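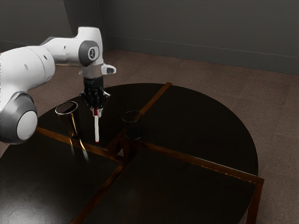 鉄道・保存鉄道 > 軽便・ナロー

ブレタラル軽便のこと、ひたすら書くスレッド

1/
行ってきましたブレタラル(Bretalar)軽便鉄道!軌間は800mm。この中途半端な数字だけでもうたまらないのに、お目当ては2軸の木造客車の復帰初運転です。感想が長くなりすぎたので、ここに順番に流していきます。興味のない方はミュートでどうぞ。

2/
まず場所。ゴセオ(Goseo)の町外れから谷に沿って上っていく線で、今走れるのは下半分だけ。上半分は路盤が残っていて、散歩道になっています。終点の先へ歩くと草の中に枕木の跡がずっと続いていて、これがまたいい……橋台も二か所残っていました。

3/
復帰したのは客車の7号。長いこと農家の納屋代わりになっていた車体で、下回りは別の貨車から持ってきたものだそうです。だから台枠が車体よりちょっとだけ長い。横から見ると端梁がデッキの下から少し出ていて、慣れるとこれが可愛く見えてきます。

4/
修復をまとめたのはアグネス・ブレッケさん(Agnes Brekke)。出発前にホームで少し話を聞けました。いちばん苦労したのは屋根だそうです。「帆布を張ってから塗るまでの間、ずっと天気予報ばかり見ていた」とのこと。塗り重ねた屋根の縁の処理がほんとうにきれいで、私は乗る前にしばらく屋根ばかり見上げていました。

5/
窓の話もさせてください。落とし窓の革ベルト、穴の位置が窓ごとに微妙に違うんです。古い写真から拾った位置と、座ってみて使いやすい位置とで相談しながら決めたそうで、進行右側のまんなかの窓がいちばん好きでした(風の入り方がちょうどいい)。

6/
牽引は蒸機のヤウンゼムス(Jaunzems)!前回来たときは検査中で、火室をのぞかせてもらって帰ってきただけだったので、動いている姿は初めてです。小さいのに音が太い。発車してすぐの曲線で、最初の三回くらいのドラフトが谷に響くの、あれは録音では全然伝わらないやつです。

7/
機関士はアルド・ロ・プレスティさん(Aldo Lo Presti)。途中の信号所でかなり丁寧に給油していて、こちらが見ているのに気づくと、油差しの先でロッドの付け根を指して「ここ」と教えてくれました。覗き込んだら鼻の頭に油がつきました。うれしい。

8/
ダイヤのことも。折り返しの終点での停車が長めにとってあって、機回しをじっくり見られます。手動の転轍機が重そうで、てこを倒したあと必ず先端軌条を目で確かめてから手を挙げる。この一連の所作が好きな人、たくさんいると思います。いますよね?

9/
定員の話。一列車に乗れるのは最大60人で、7号はそのうちの一両なので、7号に乗りたい人は早めに並ぶのが確実です。座席指定はありません。私は行きは7号の車内、帰りは後ろの緩急車のデッキにしました。帰りは下り勾配なので、手ブレーキを扱うところが目の前で見られます。

10/
そうそう、切符が硬券です。しかも日付はちゃんとダッチングマシンで入れてくれる。窓口のヴェンケ・ノルディンさん(Wenche Nordin)に「持ち帰りたい」と言ったら、角に小さく鋏を入れて戻してくれました。券番は0882。キリ番でもなんでもないのに、なんだか気に入ってしまって、手帳の表紙裏に入れてあります。

11/
駅の小さな展示室は、初めての方にもぜひ。エルサ・ヴィクさん(Elsa Vik)が整理した古い運転日報が並んでいて、これが読みはじめると止まらない。「霜、砂使用」「牛、線路内、待避」「乗客一名、帽子を落とす。停車せず」みたいな記述が延々続きます。帽子の人のその後が気になります。

12/
日報で初めて知ったこと。昔は上の集落のテロセオ(Telloseo)まで、秋になるとリンゴの臨時貨物が走っていたんですね。空の貨車を先に上げておいて、翌朝まとめて下ろす運用。途中の待避線がやけに長いのはこのためだったのか!と、展示室で一人で声が出ました。あの待避線、前から不思議だったんです。

13/
模型の人向けのメモ。7号の車体色は、実物を見ると写真より少しだけ茶色寄りの赤です。日なたと日陰でかなり印象が変わるので、曇りの日に見た色で塗るのがいいかも。妻面の手すりは上下で取り付け座の形が違います。連結器まわりはピン・リンク式、緩衝器は中央に一つ。寸法は測っていないので聞かないでください……

14/
質問をもらったので。「雨でも走りますか」→走ります。ただ開放式の客車は外れることがあるそうです。「犬は?」→緩急車以外はリードをつければ大丈夫と窓口で聞きました。「駅で食事は?」→温かい飲み物と焼き菓子はあります。シナモンのやつがおすすめ。しっかり食べたい人はゴセオの町で済ませてからどうぞ。

15/
もうひとつ質問。「上半分の復活はあるの?」これは私も聞いてみました。ブレッケさんの答えは、まずは一つめの橋の調査から、とのこと。いつまでに、という話は出ませんでした。でも橋の図面が見つかっているそうで、それを聞いただけで私は勝手に盛り上がっています。

16/
次の楽しみは10月のリンゴ列車。昔の臨時貨物にちなんで、無蓋車をつないで走らせる計画だそうです。テロセオまでは行けないけれど、あの長い待避線に貨車が並ぶところが見られるかもしれない!もう宿を探しはじめました。

17/
追記。一緒に行ったメイヴィス・モントーヤさん(Mavis Montoya)が、発車のときの汽笛を録っていたので聴かせてもらいました。短く一声、少しあいて長く一声。後ろのほうで「わあ」と言っているのは私です。リンゴ列車の乗車方法がわかったら、このスレッドの下につなげます。

最終更新:2024年4月16日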